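Two-Arm Table Setting: Project Report, Duludville Shared Workshop

We were told two arms would set a tray faster than one. I doubted it in August and I still do.
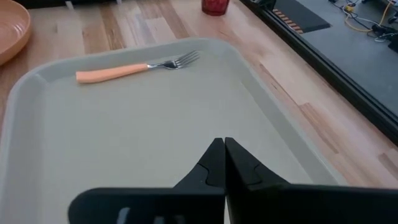
Our budget was 2,540 dollars, most of it gone on brackets and cable.
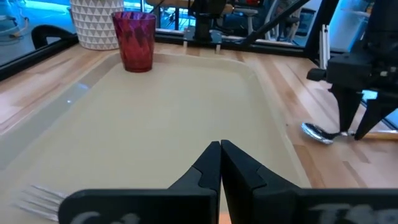 Fig. 2. Fingers closed above the tray, red cup behind.

Grasping flat metal was our weak point. 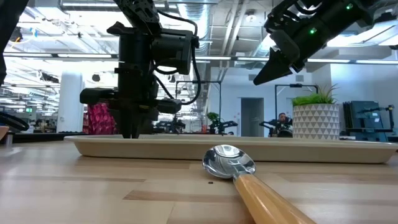 Fig. 3. Ice cream scoop in front of the tray.

We logged 18 runs and trust 12.

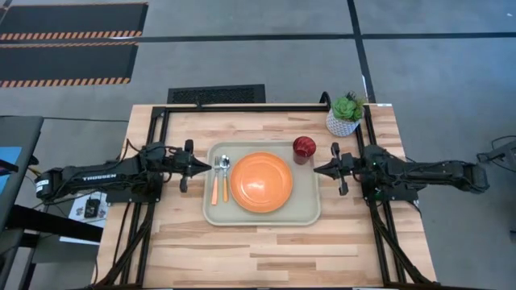 Remaining Doubts

Eighteen runs prove little.

Contact: Probert Student Projects | Back to top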